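Week 2 handout: gathering folding examples

Right, so this is the bit of the course I like best! You'll steer both arms yourselves and the Teoh logger keeps everything. One go from crumpled shirt to folded shirt is one example, and we want 400 by the end of March.

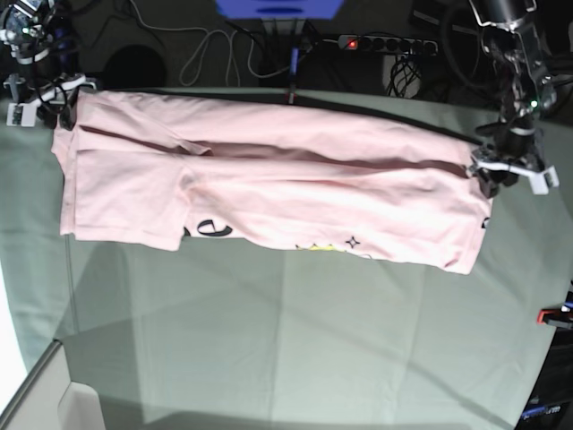 Please don't rush. I did my first 30 far too fast and the model learnt to snatch (my fault entirely).
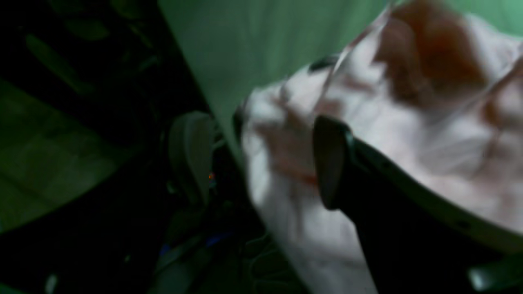 Throw the shirt down differently each time, or we'll only teach it one heap. 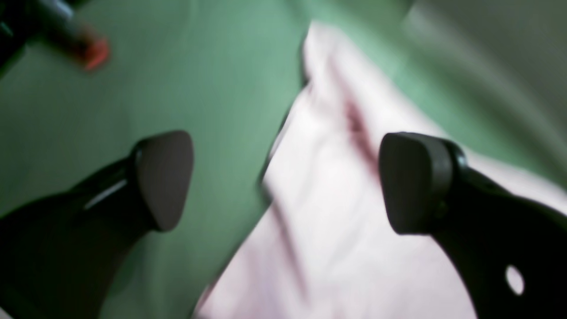
If you fumble a corner, keep going and regrasp. Recoveries are gold, and last year's Clavberg set had only 13 of them.

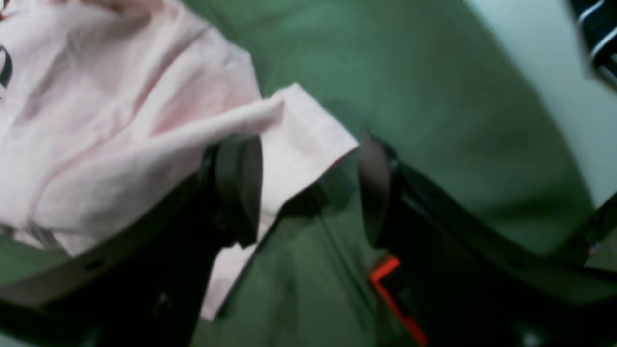

Notes by the course tutor, Zevinthorpe
July 18, 2019

Save each go before you reset the arms, and put your initials in the log.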